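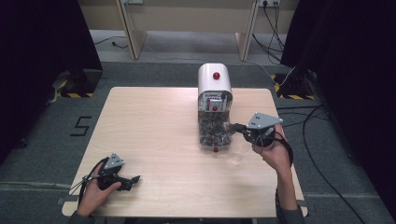
Progress report on the Kikus dispenser trial, for Teodoro Valdovinos
May 6, 2026

The money you approved for the dispenser trial is mostly spent, and I would like to report more than I can. The case for buying these was that staff at the Palacios site could stop scooping dry goods out of tubs by hand and get the same portion every time. I am not convinced yet. The dispenser itself is simple enough: a clear container under a white rounded hood, with glossy red knobs, the small mechanical parts showing in the upper compartment and the dark fill in the lower one. Being able to see how much is left is the one feature everybody liked from the first day. Whether that is worth the price is another matter, because a glass jar does the same.

What was done. We ran 100 portions with the fill Ustora recommended and weighed each one. Of those, 11 were far enough off that we would have had to redo them. Ustora's position is that the knob was not being turned all the way. That may be so, but if trained people under no time pressure can't turn it all the way, I don't expect much from the breakfast shift.

Cleaning went worse than the brochure suggests. Taking the unit apart and putting it back together took 7 minutes for someone who had already done it. Yareli Sandoval has written her own cleaning sheet, and it is better than the one in the box.

What was not done. The comparison with the Astetti model has not started. The supplier has moved the delivery twice and I have stopped repeating its dates to people. I also have nothing to say on long-term wear, and I would be wary of anyone who claims otherwise after a trial this short.

Spending. We bought 2 units and the spare knobs. There is enough left to cover the Astetti comparison if shipping stays as quoted.

Request. Please hold the larger order until the end of June. If the Astetti unit still hasn't come by then, I would close the trial and keep the scoops. Yareli has the weighing sheets if you want to check the numbers yourself.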